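House rules for a robot that picks up trash

I have been writing operating rules for our two-armed robot since June, and a few people at Nedora asked me to put the current version somewhere they can read it. So these are the room cleanup rules, with the notes I would give a new operator. They are not a published standard. Sigrún Eskildsen read the first draft and crossed out a third of it, which helped.

The first rule is that trash gets defined before the run starts. We keep a written list: wrappers, empty bottles, used paper bags, scraps of paper with nothing written on them. Anything off the list stays where it is and gets reported. A phone charger on the floor is not trash. A receipt is not trash either, even a crumpled one. We argued about receipts for a long time and I still think leaving them is right.

The second rule is about the bag. One arm holds the bag and the other picks, and they do not swap in the middle of a run. The bag hand stays low, with the bag resting on the floor, and the mouth has to be open before the picking hand closes on anything. We used to let the robot pick first and open the bag after. That meant it stood there holding a wrapper while the other hand fumbled with plastic, and sometimes the wrapper dropped.

Third, one item per grasp. If two wrappers are touching, take the top one and come back. Operators want to grab both to save time. The log has no good way to record a grasp of two things, and when one falls you can't tell later which one was counted.

Fourth, nothing goes in the bag with liquid in it. A bottle that could still have water in it goes upright on a hard surface for a person to deal with. At the Buenaventura site we wrote this one after some 15 bottles had gone in the bag and the bag leaked on the carpet.

Fifth, keep clear of furniture you have no reason to touch. Bedding that hangs over the side is the worst for this, and lamp cords come next. If an item is under the edge of a bed, back off and mark it.

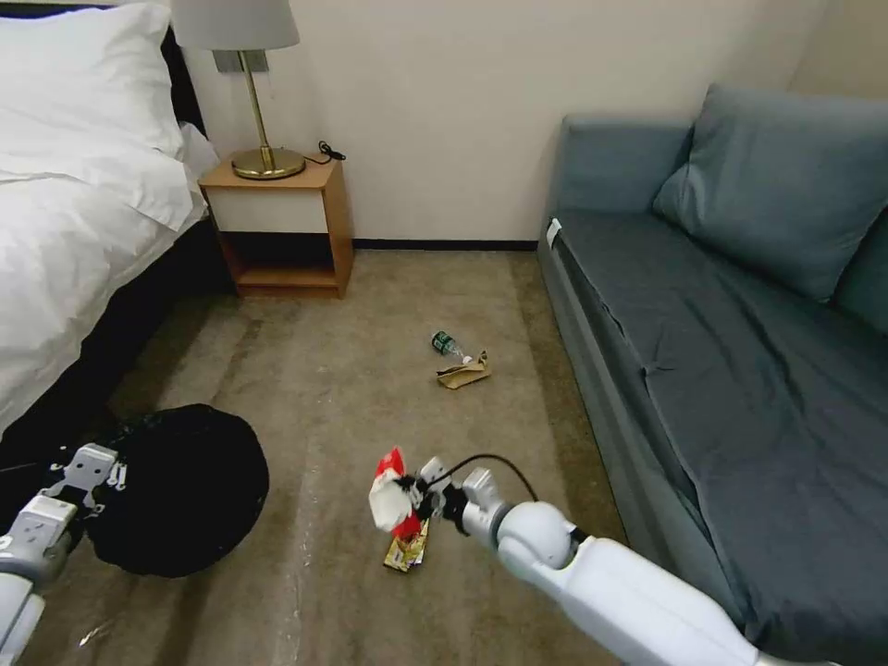 Bag held open on the left, picking with the right. The bottle and paper bag are still to do.

Sixth, small scraps count. A run is not finished because the big pieces are gone. The operator walks the floor afterward and writes down what is left, including bits of paper the size of a fingernail.

The stop rule sits on top of all 6. If a person comes through the door, both arms stop, and the picking hand keeps its grip until the operator clears it to move. Flodix had this as a slow-down in their version. I prefer a full stop - it is easier to teach and easier to check in the log.

Next I need to redo the page on carpets versus hard floors. The Rudent people have sent comments on it and I have read half of them.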